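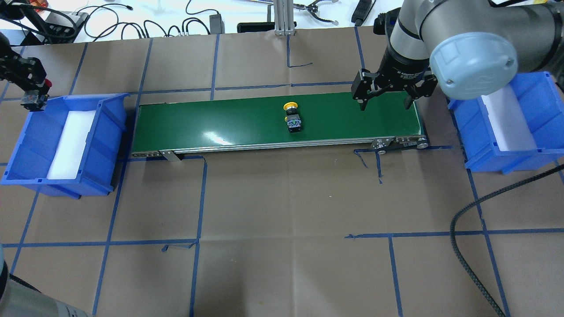
# Célula Flitgate: montagem, calibração e manutenção

Relatório de projeto, unidade curricular de Automação

## 1. Objetivo

O trabalho consistiu em preparar a célula Flitgate para transferir botões de comando entre duas caixas azuis, passando por um tapete transportador. A parte mecânica já existia de um semestre anterior. Coube ao nosso grupo refazer a referência da mesa, rever o tapete e escrever o plano de manutenção.

## 2. Preparação da mesa

A mesa foi coberta com papel kraft e dividida em quadrados com fita azul de pintor. A grelha serve apenas para repor as caixas e o tapete no sítio quando alguém os desloca. Algumas tiras ficaram tortas e há pontas soltas nos cruzamentos, o que não afeta o programa, porque as posições são ensinadas com o próprio robô.

As caixas ficam uma em cada extremo, com a abertura virada para o tapete, e levam espuma branca no interior. O tapete fica ao centro, na horizontal.

## 3. Ensino das posições

A peça de teste é um botão de cogumelo amarelo com corpo preto quadrado. Usámo-la de pé sobre a correia. O braço da direita aproxima-se com a garra de dois dedos aberta e a apontar para baixo.

Na primeira versão, a garra descia depressa demais e tocava na correia. Passámos a altura de aproximação para 30 mm e gravámos um ponto intermédio no programa Ciltik. Depois disso fizemos 295 ciclos, com 13 falhas de preensão. Quase todas ocorreram com o botão rodado em relação aos dedos.

## 4. Revisão do tapete

A correia fugia para um dos lados. Procedimento seguido:

1. Desligar a alimentação e retirar a peça.
2. Aliviar os parafusos do suporte do rolo.
3. Alinhar o rolo com a calha de alumínio.
4. Apertar de novo e deixar rodar em vazio.
5. Limpar a correia com pano sem pelo.

Foi preciso repetir os passos 2 a 4 duas vezes. A folha da Gallmont pede nova verificação às 3,000 passagens, valor que mantivemos no plano.

## 5. Pendentes

- Prender o cabo preto que passa sobre o papel do lado direito.
- Arrumar os cabos na bancada de trás.
- Pedir à Beddoe um par de dedos de reserva.
- Repetir o ensaio com o botão em várias orientações, até dezembro.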